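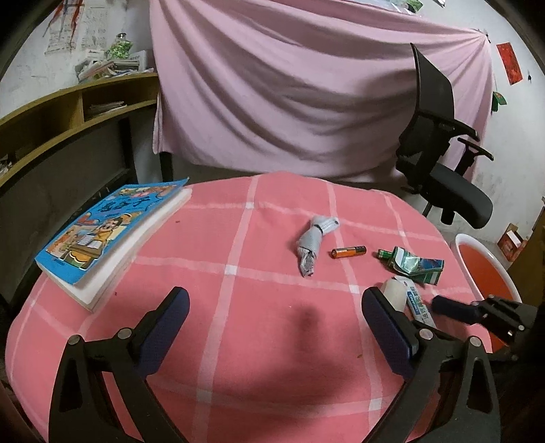
Hand grippers by the month: a talk with the Dranau rental desk

11 March 2022
By the newsletter editor

The Dranau kit comes in a case you could carry on a bus. Two hand-held grippers, a charger, a tablecloth if you ask for one. You squeeze, the jaws close, the camera on the tool records what your hand did. Rent is 256 a month for the pair. I spoke to the woman who runs the rental desk in Fulberg, by phone, twenty minutes, her lunch getting cold.

Who rents? "People training arms, mostly. Small shops. They don't want to buy until they've seen what the recordings look like."

And the table? She laughed. "Whatever's in the drawer. Batteries, packets, a thick book. Batteries are good, they roll. Book covers are good too, one that curls at the corner, you learn a lot from that." Soft stuff is harder, she says. Anything crumpled changes shape every time its picked up.

I asked about the pads, the dark blue ones. My complaint from July was that they wear. "They do. We send spares now, 5 pairs in the case. Swap them when they go shiny." Fair enough. Swapping took me longer than it should — the pins are small and I dropped one.

Jaws are quick, linkage feels solid. Weight is the problem. After an hour my wrist wanted out. She didnt argue. "Take breaks. We say that on the card." The card is in the lid, under the foam, where I never looked.

Figueiredo sells a lighter tool, one hand only. "It's nice," she said. "If you want two hands you're renting two, and then ask them about syncing." I did mean to ask them. Next issue.

New jaws are being tried at the Stirkthorpe depot, longer, for tubs and boxes. No price yet — "don't print a date."

Comments

gripe_n_grip: does the rent include shipping back? it didnt for us

Benchtop94: Wrist thing is real. We do 20 min turns

mothwing: would like to see the Figueiredo one tested on thin packets

Contact the desk | Copyright 2022 | Back to top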